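Cellule Jitov — manipulation de cartons : questions fréquentes
Mise à jour : mercredi 16 septembre 2026

À quelle fréquence contrôler les garnitures des doigts ?
Toutes les 76 heures de service. La garniture noire doit adhérer au support vert sur toute sa surface. Un bord décollé suffit à fausser la prise sur une arête de carton ondulé.

Comment vérifier l'ouverture de la pince ?
Amener un carton vide entre les doigts, pince ouverte, et lire l'image de la caméra de poignet. Les deux doigts doivent rester entièrement lisibles, de même que les vis des articulations. 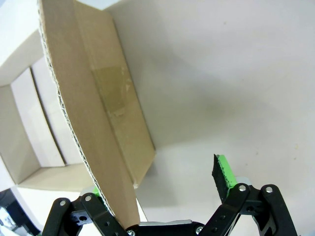

Vue de la caméra de poignet : carton entre les doigts, doigt droit à distance du carton.

Peut-on utiliser des cartons déjà scotchés ?
Oui. Éviter toutefois de serrer sur l'adhésif : sa surface brillante n'offre pas la même adhérence que le kraft. Si le ruban se soulève, le retirer ou changer de carton.

Quelles vis faut-il resserrer ?
Celles des pivots supérieurs, à gauche comme à droite. Travailler robot hors énergie, avec la clé rangée dans le tiroir 6. Ne pas appliquer de frein-filet sur les pivots — le démontage suivant abîmerait les biellettes. 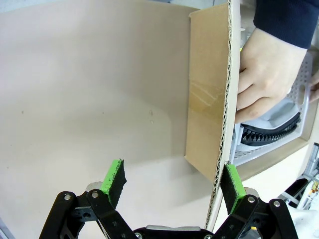
Après resserrage, ouvrir et fermer la pince à vide, puis reprendre la référence d'ouverture dans le menu Jin. Une valeur supérieure à 772 points indique un doigt monté de travers. Reprendre alors le montage depuis le pivot.

Un opérateur peut-il déplacer des objets près de la pince ?
En mode réglage uniquement, vitesse réduite active et arrêt d'urgence à portée. En mode automatique, l'accès est interdit.

Que faire en cas de défaut 1397 ?
Le défaut signale un écart entre la position commandée et la position lue. Contrôler le connecteur du poignet, acquitter, relancer la prise de référence. S'il revient, arrêter la cellule et prévenir Geum-ok Seo, atelier Brarnudov.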